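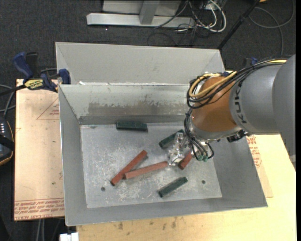
Clasisville Readers' Help Board > Webcomics > Reading order and continuity

When does the Malý hospital arc take place compared to the Besus chapters?

Posted by Lefteris Deligiannis, 9 April 2020

I've been reading Clasisville from the start and I'm stuck on the timeline. In chapter 16 Petra tells her mother she can't come for the holiday because she's covering shifts at the Malý. Then in the next chapter she's on the train to Besus with her cousin, and her hair is short. Three chapters later she's back at the hospital and her hair is long again, and she talks about the Besus trip as if she hasn't gone yet.

I thought it was a drawing mistake, but the archive page says the chapters are in the correct order. Is the Besus trip a flashback, or a flash forward, or did the author change the order when the site moved? I don't mind spoilers up to page 192 because that's as far as I've read. Please don't say what happens with the brother's letter.

Also, is Kindarness part of the same story or separate? It's linked at the bottom of every page but the characters look different.

Ksawery Wilczyńska

The Besus chapters are a flash forward. They take place in November of the year after the hospital arc. The comic doesn't label it, which confuses a lot of people, but there are a few things to go by.

The haircut is the main one. Petra cuts it at the end of the hospital arc, on the night she hands in her notice. You haven't reached that page if you stopped at 192. Before that it's always past her shoulders, and after that it stays short for the rest of the comic.

The second is the cousin. On the train he says he's been out of work for 6 months. During the hospital arc he still has the job at the print shop, and he complains about it on the phone in almost every chapter he's in.

When the old site closed, the pages were moved over in the order they were first posted, and that's the order the archive uses. So "correct order" there means posting order. The author wanted you to see the train before you knew why she was on it. If you'd like to read it by date, finish the hospital arc first, skip the Besus chapters when you come to them, and go back to them after the chapter with the notice. I've read it both ways. By date it's easier to follow, but the dinner with her mother doesn't have much weight if you already know what Petra has decided.

Kindarness is separate. It's by the same author and it's older. There's one crossover page, where the bakery from Kindarness is across the street from Petra's apartment and the owner waves at her. You don't need to read it to understand anything.

Dušan Polák

its a flashback I think? she says in the train chapter that she "used to" love the hospital. I stopped reading around there though, too many characters

Libor Sokol

It can't be a flashback, for the reason given in the first reply. The "used to" line fits with her having already quit.

One correction to that reply. The bakery owner shows up twice. The second time is in the background at the wedding, holding a tray. It's easy to miss and doesn't matter to the plot.

Lefteris, if the order is bothering you, look at the small calendar in Petra's kitchen. It's drawn in most of the apartment pages and the month is usually readable. It stops being useful in the later chapters because she moves, and the new kitchen doesn't have one. There's also a page where it shows the wrong month. The author said in the comments that it was copied from an earlier panel and never fixed, so ignore it on the page with the broken dishwasher.

Lefteris Deligiannis

Thanks, I went back and checked the phone calls and the print shop is in all of them. I'll read to the end of the hospital arc and then go back to the train. I also found the dishwasher page and would have been confused by that too.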